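Ringate runs its demo afternoons in May, on the second floor of a building that used to sell carpet and still smells faintly of it. I had signed up to see the Pronitz package, a tabletop arm with its software and a year of phone support, aimed at schools and small labs. The price is $3,966. Sæther, the reseller, will also rent you one, at $1,053 a month, which gets silly by the fourth month.

Yvette Arsenault ran our table. She has the calm of a woman who has said "please don't lean on that" roughly 2,000 times.

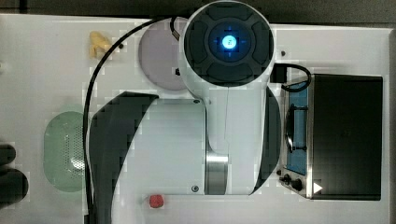
The Pronitz arm at the kitchen table, blue ring lit.

The work on offer was kitchen work, with fruit in a size suited to dolls. I asked what the arm did when it lost track of a strawberry. Yvette said it went back and looked again, so it already has better habits than I do. The cable is my main complaint. It roams over the work area as it pleases, and for this money I'd like a clip. 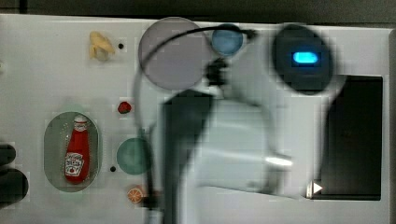
Huvby Visits, No. 17

Speed is adjustable, and somebody likes it brisk. My notes from the faster setting say "banana?" and then nothing useful. There was ketchup too, and an orange slice, and I left wanting lunch.

Would I buy one? I took the brochure. The coffee was free and tasted it.

Recent visits
Two hours in a label factory
The pump fair, again
Open day at the bottle works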